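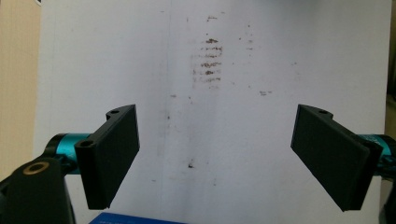
Two black gripper fingers in front of a white surface.

Why Do Runners Start in Different Places?

Sports Explained, for readers in grades 4 and up
Updated 2021-02-06

At the start of a one-lap race, the runners are not side by side. The runner in the inside lane is at the back. The runner in the outside lane is far ahead. The gun has not gone off yet, and it already seems as if one person is winning.

Nobody has been given a head start. The gaps between the runners are called the stagger, and they are measured to the centimeter. This page explains where the numbers come from.

The shape of a track

A standard outdoor running track has two straight parts and two curved parts. The straight parts are called straights. The curved parts are called bends. Each bend is half of a circle. If you took the straights away and pushed the bends together, you would have one whole circle.

One lap of the inside lane is 400 meters. On the most common kind of track, each straight is 84.39 meters long. Two straights add up to 168.78 meters. The two bends supply the rest of the lap.

Lanes are numbered from the inside. Lane 1 is next to the grass in the middle. Most big tracks have eight lanes, and some have nine. Each lane is 1.22 meters wide.

Straights are easy

On a straight, every lane is the same length. The lane lines are parallel, which means they stay the same distance apart all the way along. A runner in lane 8 covers the same ground as a runner in lane 1. For this reason a 100-meter race needs no stagger. It is run on a straight, and all the runners start on one line.

Bends are longer on the outside

The distance around a circle is called the circumference. To find it, you multiply the radius by 2 and then by pi. The radius is the distance from the center of the circle to its edge. Pi is a number slightly larger than 3. Its first few digits are 3.1416.

A bigger radius gives a bigger circumference. Each lane on a bend is farther from the center than the lane inside it, so each lane has a bigger radius and a longer bend.

You can check this with string. Draw a circle around a small plate and another around a large plate. Lay string along each circle, cut it, and pull both pieces straight. The string from the large plate is longer.

Where is the lane measured?

A lane is a wide strip, so the people who made the rules had to choose a line inside it. Runners do not put their feet on the very edge of the lane. They run a little way out from it.

Lane 1 has a raised edge called a curb. The distance in lane 1 is measured along an imaginary line 30 centimeters out from the curb. The other lanes have a painted line and no curb. Their distance is measured 20 centimeters out from the painted line on their inside edge. A runner can go closer to a flat line than to a raised curb, which could trip a foot.

Working out the stagger

Start with lane 1. The curb on the bend has a radius of 36.50 meters. Add 30 centimeters and you get 36.80 meters. Multiply by 2 and by pi. The answer is 231.22 meters for the two bends together. Add the straights, 168.78 meters, and the total is 400 meters.

Now lane 2. Start again with 36.50 meters. Add one lane width, 1.22 meters. Then add 20 centimeters. The radius is 37.92 meters. The two bends together come to 238.26 meters.

Subtract 231.22 from 238.26. Lane 2 is 7.04 meters longer than lane 1 over a full lap. The runner in lane 2 therefore starts 7.04 meters ahead.

After that, each lane adds the same amount: 1.22 times 2 times pi, or 7.67 meters. The first gap is smaller than the others, and this puzzles many people. The cause is the change from 30 centimeters to 20.

By lane 8 the stagger has grown to 53.03 meters. That is more than half the length of a 100-meter race.

Does the length of the race matter?

Yes. What counts is how many bends are run in lanes.

A 200-meter race uses one bend and one straight. The stagger is half of the full-lap stagger, so lane 2 starts 3.52 meters ahead of lane 1.

In an 800-meter race, the runners stay in their lanes only for the first bend. Then they reach a curved line across the track called the breakline. Past this line they may move to the inside. The breakline is curved so that a runner coming from lane 8 has no farther to go than a runner coming from lane 2.

Longer races, such as the 5,000 meters, have no separate lanes. The runners stand behind one curved line – or sometimes two, if there are many of them – and move toward the inside soon after the start.

The 4 x 400 meter relay is the most complicated. The first runner stays in a lane for the whole lap. The second runner stays in the same lane for one more bend and then may move in. That makes three bends in lanes, so the stagger is larger than for a single lap. The marks for this race are often painted in a separate color.

Tracks that are not standard

Not every track has a lap of 400 meters. The old grass track at Plukham was laid out to fit between a road and a stream, and its lap was 341 meters. Four laps there came to 1,364 meters. Four laps of a standard track are 1,600 meters. A time for four laps at Plukham cannot be compared with a time for four laps at Jirkville, where the track is standard.

The stagger at Plukham still followed the same rule. If all the lanes are 1.22 meters wide and each lap includes one full circle of bends, the gap from lane 2 to lane 3 is 7.67 meters, whatever the size of the track. The length of the straights makes no difference, and neither does the radius of the bends. Some people do not believe this until they have done the sum twice.

Is one lane better than another?

All lanes are the same length when the stagger is correct. They do not feel the same to run in. Lane 1 has the tightest bend, and a tight bend is harder to run fast. Lane 8 has the gentlest bend, but the runner there cannot see the others until late in the race. Many runners like the middle lanes best.

Words to know

Bend – a curved part of the track.
Breakline – the line after which runners may leave their lanes.
Curb – the raised edge on the inside of lane 1.
Radius – the distance from the center of a circle to its edge.
Stagger – the difference between one starting mark and another.

Try it yourself

Suppose a track has lanes that are 1 meter wide. How far apart are the starting marks for lanes 2 and 3 in a one-lap race? Multiply 1 by 2, then by 3.1416. The answer is 6.28 meters.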